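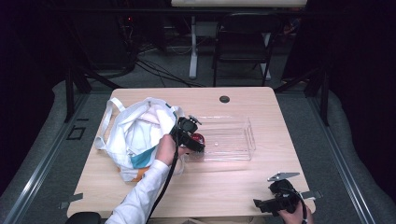 Red object at the left end of the clear container, tote bag still on the table.

2024-12-25

Quiet day, so I'm writing up the time sync work I've been putting off since September.

The recorder (I call it Relar) takes in video and jaw width from both hand-held grippers, plus the head view. Each stream came with its own clock. I was lining them up by arrival time, and the left gripper ended up 7 frames behind the right by the end of a long take. A policy trained on that closes its jaws late. I spent a week blaming the controller.

Marjan Ghasemi spotted it by plotting jaw width against the wrist video. The fix has two parts. Every message is now stamped at capture, before it goes in the queue, and the offset is re-estimated every 12 seconds instead of once at startup. Jaw width gets resampled to the video times - linear is fine at 200 Hz.

The clear container is still a headache for perception. Depth on the walls is mostly holes, so Plamer masks the whole thing out and plans against a box fitted to the rim. The fit jumps when the tote bag sits close to it. I've put a limit on how far the box can move between frames, but I don't love it.

Still to do: replay old takes through the new sync code and drop the ones that can't be saved.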